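WENDWOOD NEIGHBORS NEWSLETTER

The Great Countertop Question, and Other Winter Business

If you've been inside any house on Plattner Street since the holidays, you have been asked your opinion of a countertop. I've been asked in four kitchens, one hallway, and the parking lot of the hardware store. Something about a long cold January makes people look at the kitchen they've lived with since 1988 and decide that it has been insulting them the whole time.

So the next Wendwood Home Evening is going to be on kitchens. We meet in the downstairs room at the library, 7 p.m., and the coffee will be as you remember it.
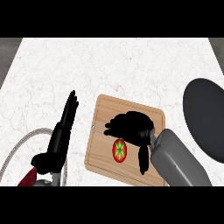 White marble and a wooden board.

The plan is to let people who have already redone their kitchens talk to people who are about to, before any money changes hands. We have three households signed up to speak. One went with stone, one went with butcher block, and one got as far as pulling out the old counter in September and has been making dinner on a door ever since. I expect that last talk to be the most useful of the evening, and it comes with slides.

A few things I've picked up already, free of charge. Marble stains if you look at it while holding a lemon. The people who own it will tell you this proudly, the way some people talk about a difficult horse. Butcher block wants oil, and then it wants oil again. Laminate wants nothing from you at all and gets no respect for it. If you ask for three quotes you will get two, plus a man who comes to measure and is never heard from again.

Also, measure your own kitchen first. My neighbor was quoted for 35 square feet of counter and owns a good deal less than that. He went over it twice with a tape and once with a piece of string, and the quote came down. The string was not mentioned on the new one.

Budget will come up. One of our speakers set hers at $3000 and has agreed to tell us what she spent, provided her husband is out of the room.
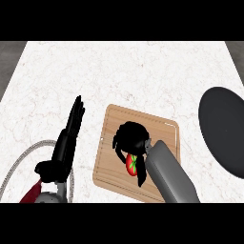

By Marisol Ospina
January 18, 2017

Doors open at 6:30 for anyone who wants to look through the sample box. This is a box of stone and wood chips that has been going from house to house since last fall, and several pieces have gone missing. If you have the gray one with the sparkle, please bring it back. If you are using it as a coaster, wipe it first.

There are 60 chairs. We used 19 of them for the gutter talk, so come even if you haven't signed up.

Other business:

The swap table will be out again by the stairs. Small kitchen things only, please, and they should work. Last time somebody left a Furby between the waffle irons, and it woke up during the question period and had more to say than the speaker. It is still in the library office waiting to be claimed.

Bamow Hardware is sharpening knives through the end of the month. Wrap them in a towel, tape the towel, and write your name on the tape. Pickup is the next afternoon.

Plattner Street parking goes back to one side only when it snows. The side is the one you are not parked on.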